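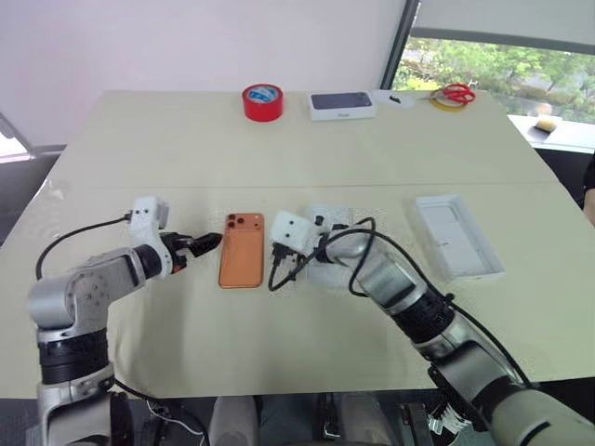 The orange one, face down on the long table.

Re: [swap-list] Boxing up the phones, and what to do about the lids

Hello everybody,

Sorry to have been so quiet. April ran away with me, what with my sister's move and then the roof, and I have only this evening sat down with a pot of coffee and read the whole thread from the top. What a lot of good sense there is in it! I'll put Rory's message in below for the people who joined after it went out, and then answer as best I can.

Rory Ogilvie wrote:
> I have 38 phones to get out to the Mirnlow people and I am
> stuck on the boxes. Do you put the phone in face up or face
> down? Mine came both ways from different sellers. And do you
> put the lid on straight away or leave them all open and do
> the lids at the end? I lost a whole evening to lids last time.
> Also has anybody got a source for trays that isn't Gotetti?

Rory, I am a face down person and always have been. Once the back is up you can read the color and the camera layout in one glance, and that is what I check against my sheet. With the orange one there is no mistaking it, with those three lenses in their triangle up in the corner, but when you have several dark blues in a row you'll be glad of anything that helps. My late uncle, who sold watches, would have told you the face should always look at the customer, and for a shop window I'm sure he was right (he was right about most things, and let you know it).

As for lids, I do one phone at a time, start to finish. Phone in the tray, lid next to it, look it over, lid on, onto the pile. I tried the other way with a batch of 30 and ended up with two lids over and no idea which boxes they belonged to.

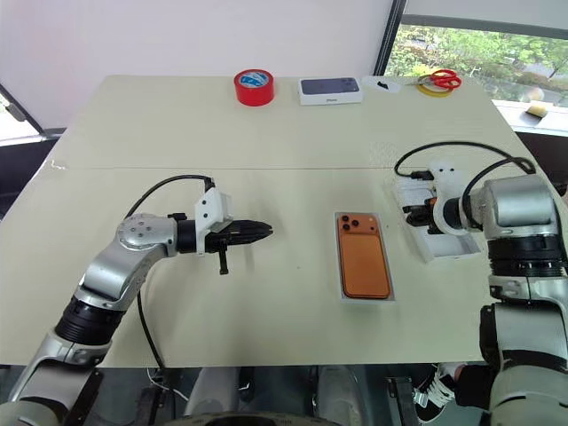
swap-list Digest, Vol 3, Issue 38

You'll see I keep the tray upright in front of me with the camera corner at the top left, and the lid lying open to the right of it. I am right-handed, so a lefty may want to swap them over. The rest of my bits and pieces go along the back edge, well out of the way, and the light tabletop makes it much easier to spot a stray crumb or a bit of tape before it ends up under a lid.

Now, trays. I used Gotetti too until they put up the minimum order to 300, which would have filled my hallway and most of the stairs. These days I go to Aydoğan, who will sell you a small bundle if you write and ask nicely. Theirs run a hair snug, so try one phone in one tray before you commit. The Rirketti ones look lovely but I could never get the lids to slide down without a fight, and I gave mine away to the school for the art room.

If anybody still has a few of the plain white sleeves in the older size, I'd gladly take them off your hands and pay the postage. Rory, write to me off list if you'd like a couple of trays to try first.

Warmly to you all,
Bea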